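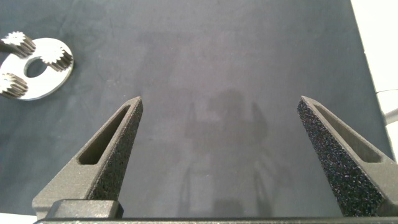

Celtcombe to open its first lending library of household things

July 29, 2019

CELTCOMBE – People in Celtcombe will soon be able to borrow a sewing machine, a carpet cleaner or a set of camping chairs as easily as they borrow a novel. The Osagie Lending Room opens in September on the ground floor of the old Putex building in Mill Lane, and it will start life with 562 things on its shelves.

Every one of those 562 has been given by someone who lives or works in the town. The call for donations went out in spring with a hope of filling a couple of bookcases. By the end of the second weekend the hallway was full, the back office was full, and Stitus, the removals firm next door, had kindly cleared a corner of its store so that the tents and ladders had somewhere to go.

"I thought we'd get a lot of fondue sets," said Hauwa Akande, who runs the project. "We did get a lot of fondue sets! But we also got a cider press, a wallpaper steamer still in its box, and a beautiful old telescope from a lady in Church Row who wanted children to look through it. I've had to sit down a few times, I really have."

Joining costs £10 a year for a household. Members can take home up to three things at once and keep them for a week, or for two weeks if nobody else has asked. Most loans are free after that. A few larger pieces, such as the carpet cleaner and the garden shredder, carry a small charge to pay for blades, brushes and servicing. Anyone who finds the yearly fee difficult can have a quiet word at the desk and it will be waived.

The idea came from Ludivine Roussel, who moved to Celtcombe 11 years ago and had used something similar in the town where she grew up. She wanted to put up one shelf and did not own a drill. Neither did the neighbours on her left, though the ones on her right had two. She wrote a letter to the parish newsletter about it, and 80 people turned up to the meeting that followed, in a room set out for far fewer.

"People stayed until they were asked to leave," said Ludivine. "They were swapping phone numbers over hedge trimmers. One couple went home with a borrowed pasta machine that same night, before we even had a name."

Electrical goods are all being tested before they go out, and this has kept Adebayo Okonkwo busy since early June. He spent most of his working life repairing washing machines and has taken on the job of checking, cleaning and labelling anything with a plug. Things that fail are mended where possible. Toasters, he reports, are nearly always worth saving. Cheap kettles are another matter.

He will also lead a mending morning once a month, where members can bring in something broken and learn how to put it right alongside someone who knows how. The first will look at lamps and fuses. Nkechi Omoregie is planning one on darning and zips, and would be glad to hear from anyone with spare wool, buttons or good sharp scissors.

Nkechi Aliyu, head teacher at Celtcombe Primary, is bringing her oldest pupils in before the opening to help choose what goes on the children's shelf. Juggling balls, a badminton set and a bug-hunting kit are already there. "They've asked for a popcorn maker," she said. "They've asked for it more than once. If anybody has one at the back of a cupboard, there's a class here that would be thrilled."

The Lending Room would still like to be given:

Extension leads in good order
A pressure washer
Folding tables
Cake tins in the shape of numbers, especially 4 and 7
Crutches and a wheelchair ramp
A popcorn maker

It cannot take mattresses, petrol tools, car seats or any more fondue sets.

Donations can be dropped off at the Mill Lane side door on weekday mornings. Please tape any instructions to the item and mention any faults, however small. Membership forms are at the same door, and at the post office and the surgery.

Press enquiries: Hauwa Akande, Osagie Lending Room, Mill Lane, Celtcombe. Interviews and visits before opening can be arranged with a day's notice.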